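Washing Less, Month Two

I said in November that I would write again once I had a better idea of whether washing clothes less often was worth the trouble. It is, mostly. I have changed my mind about a few things since then, so this is partly a correction.

The short version is that shirts, socks and underwear still go in the machine after one wearing. Sweaters and trousers do not.
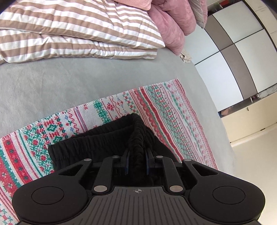
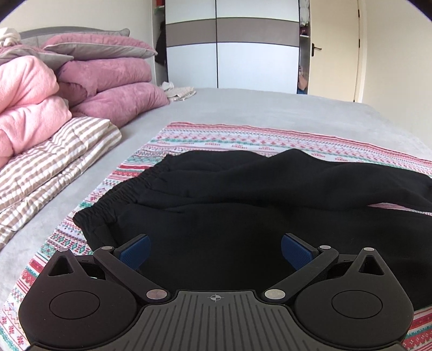
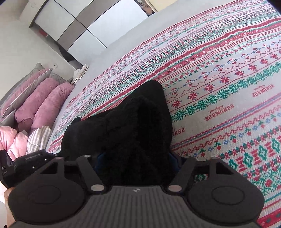
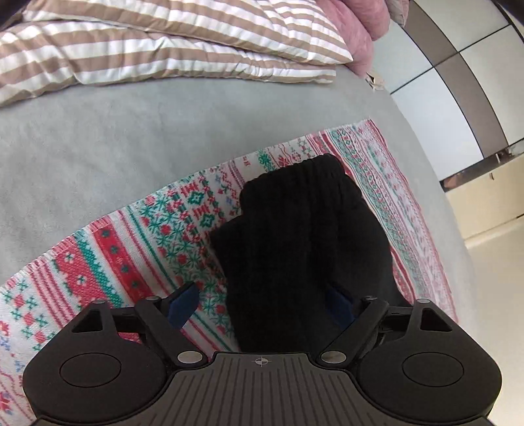 Trousers were the easy part. I have two pairs I wear to work and I used to wash both every week out of habit. Now I air them overnight, brush off anything dry, and wash them after 7 wearings or when they get something on them. The knees bag out a little by the fifth day. A few minutes hanging in the bathroom while the shower runs takes care of most of it.

Black cotton fades, and I had always blamed the detergent. I switched from Salian to Gellico last year for that reason and saw no difference. What helped was turning things inside out, using cold water, and skipping the dryer. I still have half a bottle of Salian and will use it up on towels.

Sweaters are where I was wrong. I wrote last time that wool could go a whole winter without washing. Urmas Rätsep wrote to tell me that this is how you get moths, and he sent a photo of a cardigan that proved the point. Moths go for sweat and food more than for clean wool. So now I wash sweaters by hand before they go away for the summer, and once in the middle of the season if I have been cooking in them.

The airing rack is still the weak spot. Mine has 8 bars and two of them are bent — I sat on it. I looked at the one Pleltar makes, but it is too wide for our hallway. For now the rack lives in front of the radiator and gets moved when someone needs to get to the closet.

A few people asked about the water bill. It went down, but we also fixed a running toilet that month, so I can't say how much of it was laundry. The machine itself runs three times a week where it used to run five or six. It has a cycle counter that stops at 999, and it got there before I started any of this.

Next I want to sort out bedding. I have been changing the sheets every week and the duvet cover every two, and I don't plan to stretch either of those. The wool blanket is the open question. The label says dry clean only, and the cleaner near us closed.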